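Resetting the left arm on the suturing cell

The left needle driver on our bench cell had been slipping since the middle of May. It did not slip badly. The needle would seat square in the jaws and then roll a few degrees when the thread came under load, so the point ended up aimed somewhere other than where the console said it was. I have now done the job properly and am writing it down, mainly so that I don't have to work it out again.

The cell is two arms on a Stikard base plate, with a Rerken controller underneath and a fixed view of the pad from a camera mounted outside the arms. Each arm takes a wristed instrument driven by cables. The logger stood at 2,445 cycles on the left instrument when I pulled it, a cycle being one close and one open of the jaws.

Order of work:

Home both arms with no instruments fitted. Log the offsets before touching anything.

Take the left instrument off and check the cable tension at each capstan. Mine was low on the grip pair and fine on the wrist pair.

Retension the grip pair in small steps, working both cables equally. I went up 5 per cent in all. More than that and the jaws start to bind when the wrist is bent over.

Clean the jaw faces with a stiff nylon brush. Dried stage blood packs into the ridges and takes a surprising amount of grip with it.

Refit, home again, and run the close test from the Flirkero script. It wants 121 closes without a fault before it will release the arm.

The last stage is a run on the pad with a real needle and thread. I use interrupted stitches for this, as each one has a grasp, a drive, a pull and a tie in it, and a weak grip tends to show at the pull. The view settings stay as they are for the whole run.
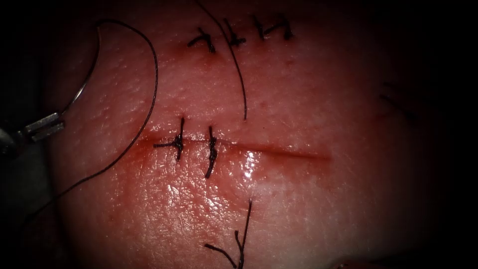
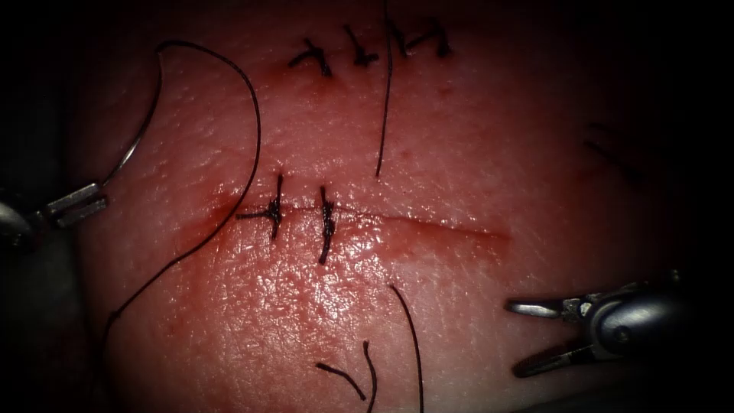 Needle held in the left jaws, two stitches in at the left end of the cut. Right instrument open over the pad in the second picture.

The roll is measured from the video by comparing the needle's angle in the jaws before and after the pull. It had been about 8 degrees at its worst. After the retension I could not separate it from the noise in the measurement, so I have left the setting alone.

Two things remain. The right instrument is from the same batch and will need the same treatment, though its offsets are still within limits. The Nghiêm tension gauge also reads slightly high when cold, so let it sit switched on for a while before believing it. I have put a label on the case.

Log closed 23 June 2019. Offsets are saved with the script, in the folder for the left arm.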